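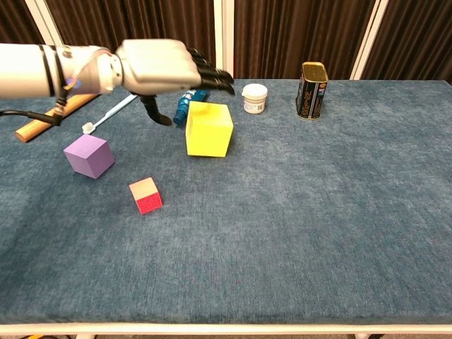 Wednesday, September 2, 2020

1/ Notes on getting old carpet-tile adhesive off a concrete slab. Ground floor unit in Milthorpe, slab poured in the seventies, 604 square feet of office tile that came up in two evenings. The tile was easy. The adhesive took the rest of August.

2/ First, identify what you have. Black and brittle is often cutback, which can contain asbestos. Stop and send a sample to a lab before you scrape anything. Mine was yellow, tacky at room temperature, and came back clear. Everything below applies to the yellow stuff only.

3/ Test patches, each one foot square, same corner of the room: dry scraper, hot water under a towel, citrus remover, soy gel. Left the soy gel four hours under plastic.

4/ Dry scraper: removes the ridges, leaves the film. Hot water: softened it well for a few minutes, then it set up again behind the blade. Citrus: worked, smelled for days. Soy gel: cleanest patch by a wide margin. Also the most expensive.

5/ The soy gel leaves an oily residue. If you're putting down anything glued or poured, that residue has to come out. Two washes with degreaser, one clear rinse, wet vac between each. Then put drops of water on the slab. If they bead, wash again.

6/ Total spend on gel, plastic, blades and the vac rental was $400. The quote from Bulemine for shot blasting was higher, but they'd have been gone by lunch. I would take the quote next time.

7/ Moisture. The slab has no vapor barrier that I can find on the drawings. I ran a calcium chloride kit in the middle of the room and another near the north wall. The north wall read high. The downspout on that side empties straight onto the footing, so that gets an extension before any flooring goes in.

8/ Someone asked about grinding. A grinder on tacky adhesive heats it up and smears it, and the wheel loads in minutes. There are PCD cutters made for this. The rental place in Goroseck had one set and it was booked into October.

9/ Cracks: one long one, hairline, runs from the door to the column. No height difference across it when I lay a straightedge over it. Filled with a low-viscosity epoxy. Watching it.

10/ Leveling. Low spot by the column, a little over a quarter inch. Primed, then poured. Bag count was nearly right, short by one. Buy the extra bag — you can't stop a pour to drive to the store.

11/ Disposal: the scrapings filled six contractor bags at 185 pounds total. The transfer station charges by weight and wanted the lab report for the adhesive. Bring a paper copy.

12/ Blades. Four-inch floor scraper blades dull fast on concrete. Flip at the first chatter, and don't try to sharpen them on site. I went through two boxes.

13/ Replies about tile brands: I have no opinion yet. Next job is the downspout, then a second moisture reading at the north wall once the extension has been through some rain.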